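Riltness Track 2
Pose tracking and dataset alignment for hand-held grippers

Sold by Nidmont. Licence per workstation. Current release: April.

We stock three tracking packages and get asked which one is least trouble. For most small labs the answer is Riltness, with reservations, and the reservations are set out on this page because the maker's own brochure leaves them out.

What it does
Riltness Track takes head-camera video, finds the square markers on each gripper and works out where both hands are, frame by frame. It then lines those paths up with the gripper opening signal and writes a single file your training code can read. There is a viewer for scrubbing through a session and a command-line tool for overnight batches.

What the maker claims
"Works in any room, with any operator, straight away." We would not put it like that. Saeed Sharifi on our bench ran 52 sessions through it before we agreed to list it, and 19 needed some kind of repair by hand. Most were short gaps that the viewer's fill tool dealt with. Two were thrown away.

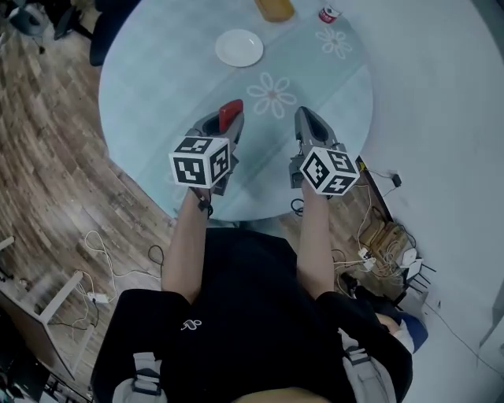 Two grippers over a glass table, each with a marker cube at its near end.

Cubes are the layout we suggest. Flat tags are cheaper and the software accepts them, but a tag that turns away from the camera is gone, and the path goes with it. With a cube there is usually another face to fall back on. The solver is happiest with two faces per hand and gets noticeably jumpy on one.

Glass and shiny tables deserve a test before you buy. The reflection filter is on by default and the manual says to leave it alone. We found it too keen – it drops real markers along with the mirrored ones – and set it to Low.

Where it falls short
The gap filler guesses. It draws a smooth line between the last good pose and the next, and nothing in the exported file says which part was guessed unless you tick Keep Flags. Tick it.
"Automatic calibration" still means waving a printed board about at the start of each session.
The planner add-on, Tendell, is sold as a way to check whether a robot arm could follow the recorded path. It checks reach and joint limits. It does not check for collisions, whatever the name on the menu suggests.

Compared with Głowacki
Głowacki is slower and its viewer is ugly, but it marks filled gaps without being asked. If you already own it, we see no strong case for switching.

Trial licences are available on request. Please try it on your own footage, preferably your worst.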